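The case against the white sneaker

Every June the catalogues tell me a pair of plain white sneakers will go with everything. I have owned plain white sneakers, on and off, for most of my adult life, and I would like to lodge a complaint. They go with everything for nine days. After that they go with gardening.

I should say where I am coming from. I don't hate shoes and I don't hate white. I have a white kettle. What I object to is the claim, repeated by every shop and half the people I work with, that a white sneaker is the sensible choice, the one you buy when you are tired of thinking about footwear. I have never thought about footwear as much as I have since I bought a pair.

Take the cleaning. Brown boots get a wipe with whatever cloth is nearest. White sneakers, if you believe the advice, get a soft brush, a firmer brush for the soles, a mild soap, a paste of bicarb for the stubborn bits, tissue paper stuffed in the toes and a day out of direct sun so they don't go yellow. Fekano sells a kit for this in a zip-up pouch. I bought the kit. The foam smells like a swimming pool and shifts about as much dirt as warm water does, and the pouch is now full of spare buttons. The grey along the sides of a midsole isn't always dirt, you see. Quite a lot of it is wear, and you can scrub wear until tea time and all you will have is a cleaner version of it.

Then there are the laces, and on laces I may be losing readers, but stay with me.

The standard tip is to take them out, soak them overnight and put them back in, and your shoes will look new. The soaking works, I'll grant that. It is the putting back in that gets skipped over in the articles. A thin lace that has been through the wash loses the tidy tip at each end sooner or later, and then you are on the floor of the front hall, pushing a frayed bit of string at a hole it has no intention of entering. You get the left shoe done, you find you have started over where you should have started under, and now the pair don't match. You can leave it. You won't, though. It will bother you at every red light. 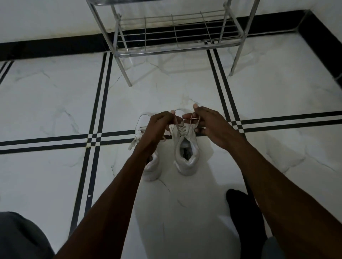
White laces, white shoes, white tile. One lace in hand and the other shoe's still hanging over the side.

I have a theory that white sneakers are really designed for white floors. On a pale marble-look tile a slightly scuffed pair looks fine, even rather smart. Put the same pair on a footpath after rain, or on the ferry, or anywhere near a dog, and they look like something the tide left. The shops know this. Walk into any branch of Brindska and see what colour the floor is.

People tell me the answer is to spend more. Brollen has a leather model that is supposed to last, and the fans of it are very firm. One online group devoted to the things has 2561 members, which I mention because I joined it for a fortnight in the hope of being talked around. What I found was page after page of people asking how to get the yellow out. Somebody had kept a pair for 86 weeks without wearing them outdoors and wanted to know if it was now safe to start. I left after that.

The cheaper end has a better argument. Wei makes a canvas pair that costs next to nothing, and the idea is that you wear them into the ground and don't fuss. I like that in principle. In practice I have watched otherwise relaxed adults buy the cheap ones and then walk around puddles like cats. The price doesn't seem to matter much. It's the colour that does it to you.

A fair-minded neighbour pointed out that tennis players wore white for generations and managed. They did, and they wore it for an hour or two on mown grass. They didn't wear it to the hardware store. She also said that I own two pairs, so I can't feel as strongly as I make out, and I haven't got a good reply to that. One pair was a present. The other I bought in 2000 in a sale, and they have been a sort of oatmeal ever since the wet winter that followed. I'm fonder of those. They stopped asking anything of me a long time ago and I can put them on without looking down.

I suppose that is what I would defend, if I had to defend something: the white sneaker in late middle age, well past saving, with laces that have gone the colour of porridge and stay tied. If the shops would sell them that way to begin with I'd have no quarrel. I would even pay extra. Somebody surely does it already, at a silly price, with the scuffs put on by a machine, and I would rather not know.

In the meantime, if you must have a white pair, buy spare laces on the same day and put them somewhere you'll remember. Thread them in good light, sitting down properly, and do both shoes in one go. Skip the kit. And when you are asked whether they go with everything, say yes if you like, but check the forecast first.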